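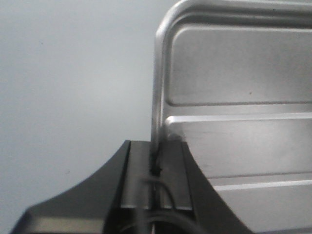
A rolled rim and a brushed finish, with one dark speck on the upper panel.

In Praise of Heavy, Plain Things

July 16, 2026

My mother kept one roasting pan for her whole married life, and I have kept four in the last ten years, and I've been turning that over in my mind for most of the summer. I don't think she was a better person than I am (well, she probably was, but that's a different essay). I think she lived at a time when a household could buy a dull metal object, put it in a cupboard, and be done with the question. I'd like us to have that again, and I have some opinions on why we don't.

Let me start with the store. We have a kitchen department in the big Dhanial out by the highway, and if you walk in wanting a plain tray, you will be there for a while. There are trays with silicone corners. There are trays in sage and something called oat. There are trays with a nonstick coating that the little card asks you please not to touch with metal, or put in the dishwasher, or heat too high, which leaves me wondering what the two of us are supposed to do together. The uncoated ones, when they have them, are on the bottom shelf behind the muffin tins, and you have to get down on your knees. At my age getting down is the easy half of the job.

I bought one of the pretty ones anyway. It was a Perkex, it cost more than I'd like to say in front of my sister, and it baked beautifully for a year and a half. Then the coating began to come up along one side, in a patch the size of a thumbnail, and after that I didn't like to use it. There was no fixing it. I called around, and a very kind young man on the phone explained that the pan was past its warranty and offered me a discount on the same pan. I thanked him, because he was kind, and I hung up and stood in the kitchen feeling like I'd been invited to fall down the same stairs twice.

Now, I know what some of you will say, because my own children say it. They say that coatings make cooking easier, that people cook more when the washing up is quick, and that not everyone wants to stand at a sink with a scouring pad after a long day of work. All of that is fair. I raised those children and I remember the evenings when the difference between a hot supper and a bowl of cereal was whether I could face the pan afterward. I'm not asking anyone to suffer. I keep a coated skillet for eggs and I expect I always will, and when it wears out I'll grumble and buy another one.

What bothers me is that we've let the egg skillet become the pattern for everything else. A tray doesn't need it. A bread box doesn't need it, nor a dustpan, nor a bucket, nor the lid of a garbage can. These are things that only have to be a certain shape and stay that shape, and metal is very good at staying a shape.

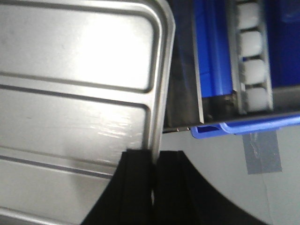
I spent part of my working life in a school cafeteria, and a cafeteria is a fine place to learn what lasts. We served lunch to 300 children on an ordinary day, and the equipment was older than most of the cooks. The pans had been banged on counters and dropped on the tile and stacked wet and scrubbed by people in a hurry to catch a bus. They had dents. A few of them rocked when you set them down, and you learned which ones and folded a towel under the corner. I can't remember one being thrown away while I was there. When the district finally redid the kitchen, the old pans went home with whoever wanted them, and I have two of those in my cupboard now, next to the place where the Perkex used to be. (Yes, I know, I could have used them all along. I thought company ought to see something nicer. Vanity is expensive.)

People in kitchens like that one never talk about loving their equipment. They reach for it. I think that's a kind of affection, and maybe the best kind, and it only grows if the thing stays around long enough. You can't get used to something you replace every other year. Your hands don't have time to learn it.

There's a money side to this too, and I don't want to skip over it, because I've noticed that essays about buying good things once are often written by folks who can afford to. A heavy plain pan costs more on the day you buy it, and if you have rent due that week, it doesn't matter one bit that it will be cheaper by the time your kids are grown. I've had weeks like that. So I'm wary of anybody who turns this into a matter of character -- as if a person with a thin pan had failed at something.

That's why I'd put more of the burden on the people who make and sell the stuff. In Stasden, where my sister lives, there's a secondhand hardware place called Mornero that takes up the whole back end of an old feed store. It's dusty, and the parking is terrible, and I could spend a week in there. They have a wall of nothing but metal kitchen and shop goods, all of it used, and the prices are low enough that a kid setting up a first apartment can walk out with the makings of a kitchen. Most of what's on that wall was made by companies I've never heard of. It's still good. Somebody bought it new once, and then somebody else got it for a couple of dollars, and there's no reason a third person won't have it after that.

You can't stock a wall like that with what's sold in the front of the Dhanial. I've seen what happens to those things, because I help with the town's bulky trash day, and the coated and painted and glued-together items come in by the carload. We aren't supposed to put them with the scrap metal unless the plastic is off, and the plastic doesn't come off. So they go in with everything else.

I would like to see a plain version of every household object on a shelf at waist height. I'd like the box to tell me what the metal is and how thick it is, in ordinary words, the way a carton of milk tells me the fat. And I'd like someone to bring back the handle that's held on with rivets or screws, so that when it gets wobbly, as handles do, a person with a screwdriver and ten minutes has a fighting chance. These don't seem like wild requests to me. My mother would have been puzzled to hear they were requests at all.

As for looks, I've come around on that more than I expected to. I used to think plain metal was cold. But it picks up whatever is in the room -- the yellow of the lamp in the evening, the gray of a rainy morning -- and it takes its scratches well. One scratch on a shiny new thing is a heartbreak. Give it a few years of scratches and they run together into something soft, and then you stop seeing them, and then one day you catch sight of it on the drying rack and think it looks rather handsome.

My daughter has asked for one of the cafeteria pans. I told her she could have the one that rocks, and that she'd need to find her own towel.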